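December 20, 2018

Cloth folding, cont. Started late, table was still covered in Zunley swatches. Moved those to the shelf by the door. Gray cloths only today, the white ones go back to Cudik for rehemming.

Ironing at 90 seconds a side is too long for this stuff, dropping it to 9 and a second pass if needed. Ugwu order is still 400 pieces — need the fold settled before we cut any more.

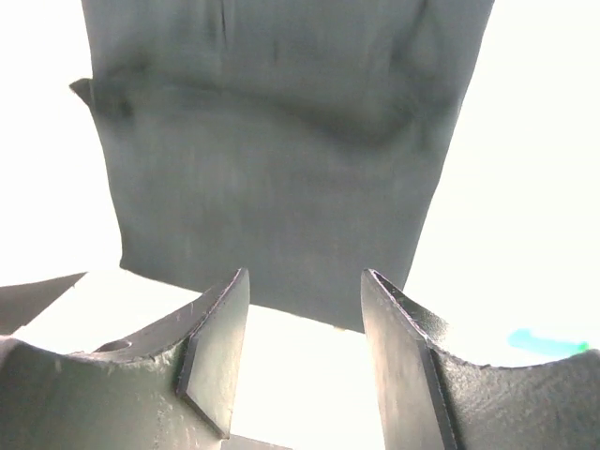

Lempi Kuusisto
Textile bench, finishing

Long fold across the dark gray one, with a small pointed flap out at the left and the fabric bunched just inside it. Wrinkles up top on the right too. Lower half is comparitively flat, fine with that.

To try: smooth from the fold outward, tuck the flap before pressing. Ask Tidia if their their lighter weave creases the same. Swatches back on table before lunch.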